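Fleka Two-Arm Counter Station — Demo and Open Day Unit

Stock status: demo unit in Toledo, bookings open
Footprint: round table, one operator side, one guest side
Arms: two, with jointed fingers on both hands
Power: standard wall outlet, one for the robot, one for whatever machine you put on the table
Rental: by the day or by the week

Quick page for now, full spec sheet to follow. We've had a lot of calls since the open day and most of them ask the same things, so putting the answers up before the phone rings again.

What it is. A counter station with two arms over a round white table. You bring the task, we set it up. At the open day we ran drinks, as everybody understands a drink. Doors at 10, last run at 4, Wednesday. The Stalto people came over in the morning and stayed through lunch.

What you get on the day. Robot, table, drip tray fitted into the top, one of our techs for setup and one to stay with it. Cups and supplies are yours unless you ask. If you want ours, ask early — we ran low last time and Evie had to drive out for more.

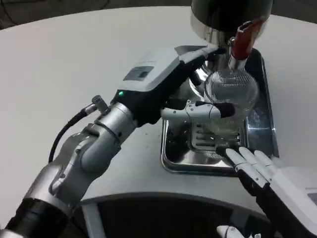 Demo & Rentals Team, Fleka Toledo

Both hands get used at the drip tray. Left arm comes across to the glass under the spout, right hand works in from the near side. People ask about this setup a lot. The handle, the spout and the tray all sit close together, and the fingers have to get in there without knocking anything over. That's the part worth watching if you come in person, so stand on the guest side.

Glass cups are fine. We get asked if it has to be paper or plastic. No. Tell us the cup height and the width at the rim and Ashley will set the grip. Very thin stemware we'd want to see first.

Visits. Groups by appointment, afternoons are best. A normal visit goes: short talk, two runs at regular speed, one slow run, then questions. Takes under an hour unless Clive is doing the questions. Please keep bags off the tabletop and stay behind the floor tape while the arms are moving. Kids welcome with an adult.

Rental price. $700 a day with one tech, $600 a day if you book 5 days or more. Delivery inside the city included. Outside, call for a quote. Shipping weight with the table is roughly 259 pounds so check your elevator and you're door widths first. Loading dock is nice to have, not required. We do need level floor.

Machine not included. The dispensing machine from the open day is ours and stays at the shop. Most countertop machines with a pull handle can be set up — send photos from the front and from the side, plus the height from table to spout. Push-button ones too, those are usualy quicker. Touch screens, maybe. Ask.

Can it run by itself all day? Not as a rental. A tech stays with it, always. Long term placement is a different contract, talk to Neville.

Emia software. Loaded on the demo unit already, no extra charge. Saved tasks stay on your account, so if you rent again we don't start over. New tasks need a setup day before the event, billed as a regular day.

To book: Chelsea Mellor, front desk, for dates and visits. Neville Fothergill for contracts and long placements. Ashley Wragg for cups, machines, anything technical. Leave a call back number please, half the voicemails from last week had none.

December is nearly full. January open.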